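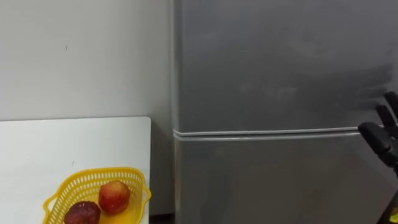 Subject: Re: [mallmont-2nd-floor] the fridge, again

Hi all,

Thanks to Uyên for raising this in fewer words than I would have used. Her message is at the bottom for anyone who deletes list mail on sight, though I realize that group is also missing this sentence.

I've been looking after the silver fridge by the white desk since January, mostly because I once admitted on this list that I knew where the defrosting instructions were. The door behaves fine if you push it until it meets resistance and then push it once more. The second push is the one that counts. I've put a little Wiramer thermometer on the upper shelf, and on the mornings after a bad push it reads like a pleasant spring day.

As for what goes in: small things up top, tall things down below, and nothing that needs to be leaned on to stay upright. Please have your item in your hand before you open the door. Last month I watched a person hold it open for the length of a phone call while deciding about yogurt.
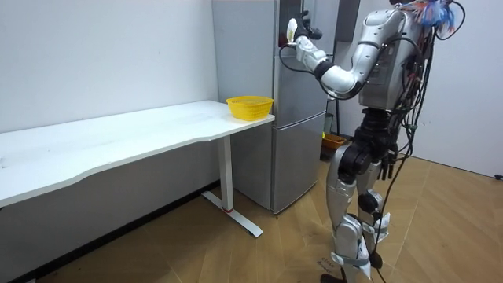 Uyên Thái thinks we should go further and put a name on every item, down to single pieces of fruit. I'm with her on leftovers. On fruit I'd settle for an understanding that if you didn't bring it, you don't eat it, which worked for most of us in kindergarten.

The door seals got wiped with warm water and a bit of Duramum, and the gray came off. The seam between the two doors needs it more than you'd think. The fronts show every fingerprint, and I have given up on those. If yours are on there, consider it a signature.

One apple on a shelf is fine, by the way. It's the forgotten bag of eleven that ends up as a liquid. 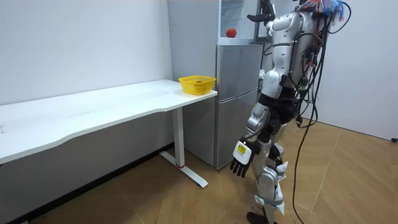 Do apples need to be in the fridge at all?
They keep for several weeks in there and a good deal less on a desk, so put them in if you aren't eating them this week.

I'll do the next cleanout when the Jia sauce jars start to outnumber the people. Unlabeled leftovers go first, then anything that has changed color.

Lingyun Shi

----- Original message -----
On November 1, 2025, Uyên Thái wrote:

Hello everyone,
The fridge was open a crack again this morning and my milk has become something else. Could we please agree on (a) closing it, (b) names on food, and (c) who wipes the shelves? I wiped them last time and the time before. I'm told there is a rota. I have never seen it.
Uyên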